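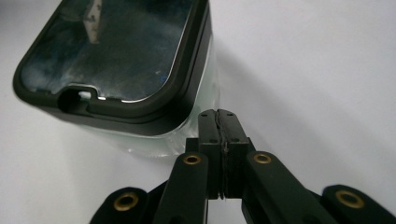
Our group spent most of May on one small question for the Poon shared kitchen: can people find what they need without opening every box on the shelf? Yu-ting Tang and I tried 2 kinds of lid, and the one we kept coming back to has a clear top set in a thick dark rim, with a little notch at the front and see-through sides below. We loved it at first! The trouble (and we should have guessed this, with all those lights overhead) is that the shiny panel throws the room back at you, and every streak and smudge shows, so we ended up stooping to look in through the sides. Audrey-Anne Beaudoin suggested labels on the front, and we spent 40 dollars on those.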